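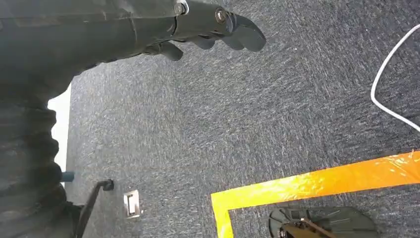 Storing and disposing of medicines at home

Trornley Council's public health office issues the following guidance to all households. It applies to prescription medicines, including controlled painkillers, and to products bought over the counter.

Keep medicines in a lockable cupboard or box, out of the sight and reach of children. Bathrooms and the shelf above a cooker are unsuitable, as heat and steam shorten the life of most tablets. Unless the label states otherwise, choose a dry place below 25 degrees.

Leave tablets in their original packaging with the leaflet. Where a weekly pill organiser is used, fill it from one packet at a time and put each packet away before opening the next.

Check the cupboard every 3 months. Set aside anything past its expiry date, any bottle without a readable label, and eye drops opened longer ago than the leaflet allows.

Unwanted medicines should not be flushed away or placed in household bins. Residents may return them to any pharmacy in the district – no receipt is needed. Remove outer cartons for recycling and cross out your name and address on any label. Needles and lancets must be returned separately in a sharps box, filled no higher than the marked line.

Under the revised by-law, which takes effect in September, landlords of shared houses must provide one lockable space for each tenant. Queries about the by-law should be addressed to Javiera Barrientos, Public Health Office, extension 685.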